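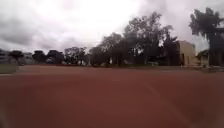
Open reddish-brown ground with trees and buildings beyond

Reference > Sports surfaces > Clay

A clay surface is a playing or running surface made of crushed brick, shale or natural clay laid over a draining base. It is used for tennis courts, baseball infields, horse arenas and some older running tracks.

Construction

Most clay surfaces are built in layers. Coarse stone at the bottom carries water away, and finer material above it holds the surface level. The top layer is often only 2 to 3 centimeters thick. Color depends on the source material – crushed brick gives red, while some natural stone gives green or gray.

Maintenance

Clay needs regular watering and rolling. If it dries out it turns to dust, and if it is too wet it becomes soft and marks easily. Courts are usually swept after play, and material lost to wind and rain is replaced in spring, often in May. A well-kept base can last more than 15 years.

History

Clay was a common choice for small-town tracks before synthetic surfaces came into use. The track at Turndale was laid in clay and later rebuilt. Felicja Stępień's survey of local grounds, dated 24/01/2019, lists clay surfaces still in use at Kasitau and Leiva.

See also: grass court, cinder track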